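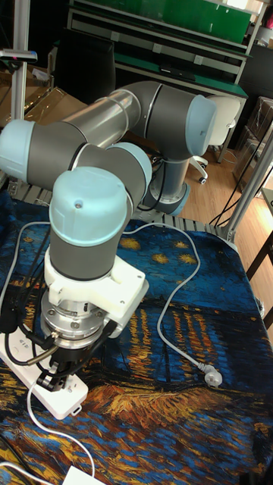
The arm over the starry river tablecloth.

2 min read

How do I rescue a joke when somebody shouts out the ending?

Braulio Quezada

I've been asked to do a turn at my aunt's 71st in Kallwood on 14th October. I have one good joke. It's the one about the vicar, the parrot and the lost hymn book, and it lasts as long as a boiled egg if I do the voices. The trouble is my cousin. He has heard it twice and last Christmas he bellowed "the parrot said Amen!" while I was still getting the vicar through the church door. Everyone laughed, at him, and I stood there with most of a vicar left over.

Do I change the ending, drop the joke, or seat him in the car park? I'd like to keep the joke. I don't really have another one. I tried a knock-knock on my wife and she said "no thank you", as if I were selling windows.

Somtochukwu Etim

Tell a different joke.

Vira Holovko

I did the jokes at our pub quiz (the Warrier, upstairs room, sticky carpet) until they got a fruit machine, so I've been shouted over by experts. A few things that have worked for me.

First, how long is the bit before the ending? You say it's as long as a boiled egg. Soft or hard? If you're over 2 minutes, your cousin has had time to remember the ending, have a drink, and get bored of knowing it. Cut the hymn book. I've read your post several times and I can't see what the hymn book is for. If it's there so you can do the voice of the woman who lost it, I'm sorry, she'll have to go.

Second, change what the parrot says. Don't tell anyone, and don't practise on family. When he shouts "Amen", you stop, look at him kindly, and say "no, that was the other parrot". Then carry on to the new ending. It doesn't have to be much good, as by then they're on your side.

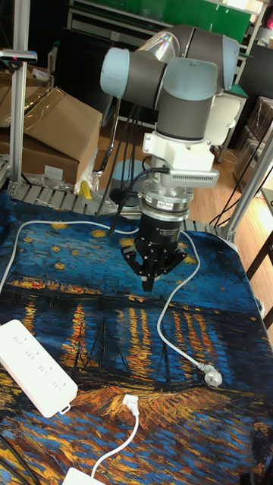

The looking kindly is the hard part, mind. I used to glare, and people took it that I'd been caught out. Count to three in your head and have a sip of something. Hecklers can't stand a pause - they start wondering whether they've left the gas on.

Third, and I only did this once, put him in it. Make the parrot belong to a man with your cousin's name and your cousin's jumper. He'll be far too busy listening out for himself to shout anything. I did this to a fellow called Trevor and he bought me a half afterwards, then told everybody the joke was his idea, so weigh that up.

Is there a microphone, by the way? If there is, hold on to it. Never put it back on the stand between lines.

Soo-ah Bae

I'd go the other way and let him have it. Ask him beforehand to do the parrot. My brother and I did a two-hander at our parents' do, and he was so worried about missing his cue that he went quiet for the whole meal, which my mother called the best present of the evening.

I don't agree about cutting the hymn book. A vicar and a parrot with nothing to look for are just two people in a church.

If you do want a spare joke, there's a fat paperback called Trodance with 1,988 of them in it. I got through it last November and laughed at 7. The lighthouse one is quite short and has no animals. Avoid anything in the chapter on dentists, particularly if your aunt is having her teeth seen to.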